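内裤和袜子怎么叠才不会散？抽屉总是一翻就乱

Sohail Mirani
提问于四月 · 分类：家务与收纳 · 浏览 500

家里的小件衣物一直是我负责收。大件还好，衬衫挂起来，毛衣平放，裤子搭着，都不费事。麻烦的是内裤和袜子。

现在的做法是晾干以后抱到床上，一件一件对折，再对折，然后摞在抽屉里。刚收完很整齐，过两天从中间抽一条出来，上面的就全歪了。再过两天，整个抽屉跟没叠过一样。袜子更麻烦，我一直是两只对齐，把袜口翻过来包住，翻久了有几双袜口松得穿不住，走路往下掉。

抽屉的情况：五斗柜最上面一层，里面没有隔板，深度比手掌高一点。以前买过一个布的分格盒，格子太小，平角裤塞进去就鼓出来，后来拿去装充电线了。

想问的有几点：
平角裤有没有叠完能自己立住、拿起来不散的叠法？
袜子不翻袜口的话，怎么让两只不分家？
长一点的袜子（到小腿中间那种）跟短袜是不是要分开叠？
叠之前要不要先弄平？我嫌麻烦，一般都不弄。

三角裤我没有，不用说。另外我不想熨内裤，建议熨的就不用回了。

楼下卖豆腐
回答 · 100 人觉得有用

我家也是抽屉没隔板，用的是“口袋叠法”，叠好一条是一个小方块，丢着都不散。你说的两种东西分开讲。

先说地方。床不好用，太软，叠到一半布会跟着陷下去。找张桌子，铺块布，衣服在布上不打滑，裤腰也好拉直。布不用讲究，我用的是旧床单。

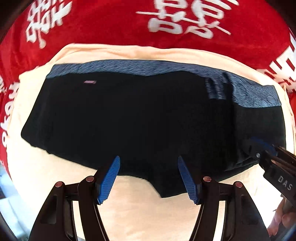
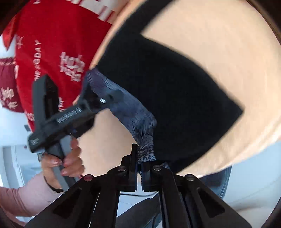 平角裤的步骤：

一、正面朝上放平，裤腰朝远处，裤腿朝自己。用手掌从裤腰往下抹一遍，褶子赶到两边去。不用熨，抹一遍够了。

二、左边往中间折三分之一，右边再折过来盖住，变成一条竖的长条。裤腰两端要对齐，这一步歪了后面全歪。如果裤裆那里有一块鼓出来，往里塞一下。

三、裤腰那头往下折，折到整条的三分之二处，压一下。

四、裤腿那头往上折，折起来以后塞进裤腰的夹层里。裤腰是两层布，中间有口，用手指撑开，把裤腿整个送进去，送到底。

五、翻过来拍平。

裤腰宽的比较好叠，口袋深，塞得牢。裤腰窄又没什么弹性的，塞进去容易滑出来，这种可以第二步多折一次，折窄一点再塞。弹性已经松掉的就别费劲了，该换了。

袜子不要翻袜口，橡筋就是这么撑坏的。短袜两只叠在一起，脚跟都朝同一边，从脚尖往上折三分之一，再把袜口往下折，将脚尖那一截塞进下面那只的袜口里，塞进去一点就行，不用撑大。

长袜两只摞好，先对折一次，再按短袜的办法做。长袜如果是厚的，卷起来也可以，从脚尖往袜口卷，卷完竖着放，靠旁边的挤住。薄的不要卷，会散。

叠的时候先把洗衣篮里的袜子全部挑出来配对，配完再叠。边配边叠会慢很多，因为总要停下来找另一只。深色的拿到窗边配，晚上灯下面深蓝和黑看着一样，我穿错过不止一回。还有，拎着袜尖抖一下再放平，洗完拧成一股的地方会松开。

放抽屉的时候竖着插，一排一排往后推，折边朝上。竖着放抽哪条都不碰别的。没隔板可以拿鞋盒，把盖子和盒身都用上，盒身如果比抽屉高就沿边剪掉一圈。

Sohail Mirani
回复 楼下卖豆腐

试了一下，平角裤可以，第四步头两条塞反了，塞到裤子外面去了，后来明白是要塞进两层中间。短袜也行。长袜还是会散，可能是我那几双太滑。鞋盒手边没有，先用饼干盒顶着。

绿皮火车
回答 · 9 人觉得有用

直接卷啊，卷完往抽屉里一塞，叠那么细干什么。我从来不叠内裤。

Ghauri
回答 · 4 人觉得有用

补充楼上没说的。

长袜滑的问题，我家买过几双 Draston 的，也是滑，怎么塞都会弹开。后来改成两只十字交叉摆，像个加号，四个头轮流往中间折，最后一个头塞到第一个头下面。出来是个方块，比直着叠厚，占地方，但是不散。太长的先对折再交叉。

收纳盒的话，Bralham 有一种塑料的条形盒，没有小格子，一条一条并排放在抽屉里，宽度刚好一条平角裤竖着插。我的是两长一短。别买 Uvon 那种带盖的，每次拿东西都要掀盖，用了一个月就把盖子扔了。买之前量抽屉里面的尺寸，别量外面，外面看着宽，两边有滑轨要扣掉。

还有一定要干透再收。裤腰那条橡筋比布料干得慢，摸着身上干了，捏一下裤腰可能还潮，叠紧了放抽屉里几天就有味道。我是收下来先在椅背上搭一晚，第二天早上再叠。

塞满也不行。留一拳的空，不然竖着插的时候前面的会被挤得拱起来，最后还是散。

楼下卖豆腐
回复 Ghauri

十字那个我也会，嫌厚没写。滑的袜子确实只能用那个。

Sohail Mirani
回复 Ghauri

十字的成功了，就用这个。抽屉内宽晚上回去量。再问一句，船袜怎么弄？那种特别浅的，十字折不起来。

Ghauri
回复 Sohail Mirani

船袜两只套在一起，一只塞进另一只里面，对折，放最前面那排。浅的不用塞口，反正盒子夹着。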